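Drostora: paid testers wanted for the hand-held gripper kit
Posted 2019-05-25

Drostora makes a gripper you hold in your own hand and point at things. We think it's ready for customers. Our engineers also thought this about the previous version, so we are looking for people who have never met our engineers.

You'll spend 4 sessions picking up, moving and setting down everyday objects at a desk, then tell us what annoyed you. The magenta pads come fitted.

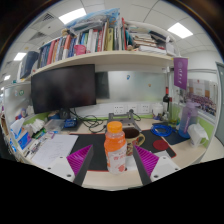 Who we want

Adults with working wrists and a low tolerance for bad instructions. No technical background needed. If you have one, please try to keep it to yourself until the feedback form. Left-handed applicants are especially welcome, as the Bakstead office has run out.

What you'll do

Follow the draft manual for the Kirkegaard kit (two fingers, one handle, more pages than either deserves). Most tasks involve a drink bottle, a mug or something of that size. Desks are used as found, and tidying yours beforehand will earn you no credit.
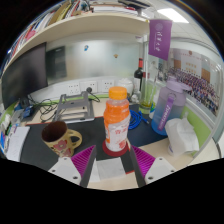 Sessions last 2 hours, with a break, and coffee that we describe as free. You may be asked to repeat a grasp until you're bored with it. Write down when that happens, please. Boredom has its own column on the form.

We'd also like your opinion of the weight, the grip and the name. Opinions on the name will be read politely and ignored, the boxes having been printed.

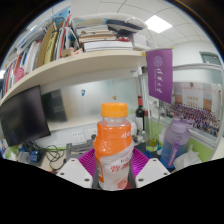 Testing runs through July at our Bakstead and Stalau offices. Pay is per session and arrives at the end of the month. Travel within town is covered; taxis are a conversation. Everyone who completes the full set may keep a spare pair of pads, of which we have around 1,000.

To apply, send a short note through the contact form saying which office suits you, which hand you favor, and the last gadget you returned to a store.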